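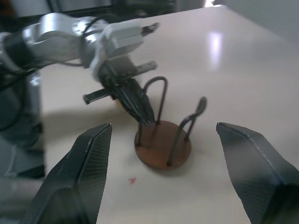

Everyday Objects, Session 2
Small stands and what they claim to do
Tutor: Pascual Barrientos

Read these notes before the seminar and bring a pencil. The reading is Cristóbal Cisternas, "Wire and Wood", pages 142 to 14 from the end, which the library has in one copy only. I don't agree with most of it.

1. The claim

Cisternas says a good stand "explains itself". I have my doubts. Take a round wooden base, reddish-brown, with an arch of thin black wire on one side and a rod bent into a loop on the other. Ask five people what it holds and you will get napkins, letters, jewellery and a shrug. Shops don't help much. The Zevosden catalogue lists a very similar shape twice, under kitchen and under desk, at two prices.

Before accepting that an object explains itself, cover the label and try again.

2. Base and wire

The usual argument for a disc is that it can't be put down the wrong way round. True enough, but the wire on top nearly always has a front and a back, so the advantage is smaller than it sounds. A wide base is also said to be steady. It may be, unloaded. Cisternas gives no weights and no test, and I would like to see both before repeating the claim in an essay.

Wire is praised for looking light. Whether it is easy to pick up by is another matter. An upright loop looks like a handle, and people will treat it as one whether the maker meant it or not. If the joint between wire and wood is poor, that is where the thing will fail. Look at the joint first when you handle the Hetis and Lucero pieces in class.

3. Company on the table

Catalogue pictures give a stand a whole table to itself. At home it shares with whatever is out, paper cups included, and I think that is the fairer way to judge one. Does the dark disc still read as a place to put something? Or does it turn into a coaster?
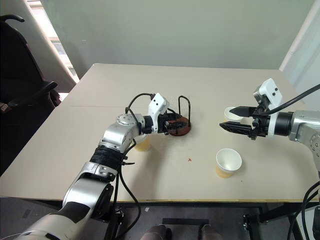 4. For the seminar

Choose one stand, tray or rack you use at home. Write 66 words on what it is for without using its name or the word "holder". Then write down one thing you have put on it that it wasn't sold for.

Swap with a neighbour and see whether they can name the object. Keep the wrong guesses, we'll use them in the March session.

Optional: the Anetti leaflet on turned bases. It is mostly advertising, but the drawings are clear.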